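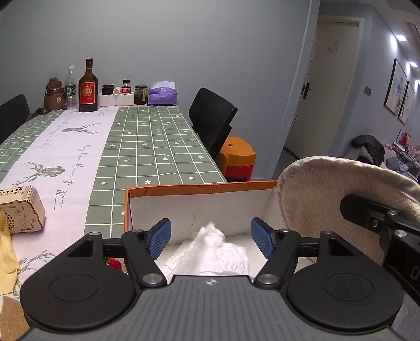
Soft stuff, a box and two grippers. The glamour of manipulation research.

August 21, 2019

New Skulta result. We trained one policy on rigid objects only and one on rigid plus limp ones, with 112 demos each. Guess which one can handle a tissue.

14 comments · 9 shares

The limp one wins, fine. What bugs me is the handovers. Both policies close the second gripper before the first has opened, then play tug-of-war like toddlers.

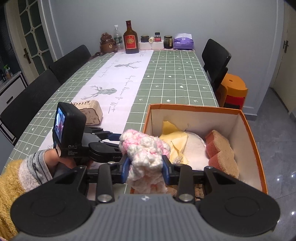 So now we label the moment of release by hand, in every demo. It's as fun as it sounds. Failed handovers went from 4 per session to 2, and my social life went the same way.

6 comments · 2 shares

Write-up in November, if Curkasis stops crashing.

3 comments · 1 share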